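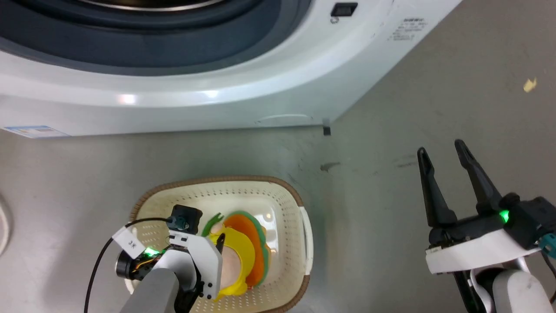 Tallow

Laundry > Front Loaders > Kids' Clothes

Start | Stains | Washing | Drying | Mending | Ask

How to wash bright kids' clothes so they stay bright

I love a loud wardrobe on a small child. Yellow, orange, green, ruffles, all of it! What I don't love is pulling a sunny yellow top out of the machine and finding it the color of weak tea, so over the years I've settled into a routine that works really well in a front loader.

Park the basket on the floor right in front of the door. A plastic one with holes in the sides is my favorite, as damp bibs and swim things get some air while they wait. Mine has a brown woven-look rim and gets carried all over the house.

1. Pull the clothes apart. Layered outfits love to travel as one big bundle, with a sock hiding in the middle. Separate every piece and shake it out over the basket.

2. Sort by color family. Yellow and orange can share a load happily. Green goes in with them once it has been through a few washes, but brand new green gets its first wash alone. Pale pink and beige go with the lights.

3. Check pockets, close zippers, and turn anything with a print or a ruffle inside out. Ruffled edges curl less if you smooth them flat with your fingers first (it takes seconds, and you'll be so glad at ironing time).

4. Dab the stains. A drop of dish soap and cool water handles most food spots. Let it sit for ten minutes.

5. Load loosely. You should be able to slide your hand in above the clothes. Run a finger around the rubber gasket, too. Hair clips and tiny socks love that fold!

6. Wash cold on a gentle cycle. I spin at 600 for ruffles and thin cotton. Use a bit less detergent than you think you need.

7. Take everything out as soon as the cycle ends, give each piece one good snap, and dry it in the shade. Strong sun is rough on orange.

Wipe the gasket with a dry cloth and leave the door ajar until the next load. Then bring the basket back for the clean things, after a quick wipe of its own if anything muddy has been in there.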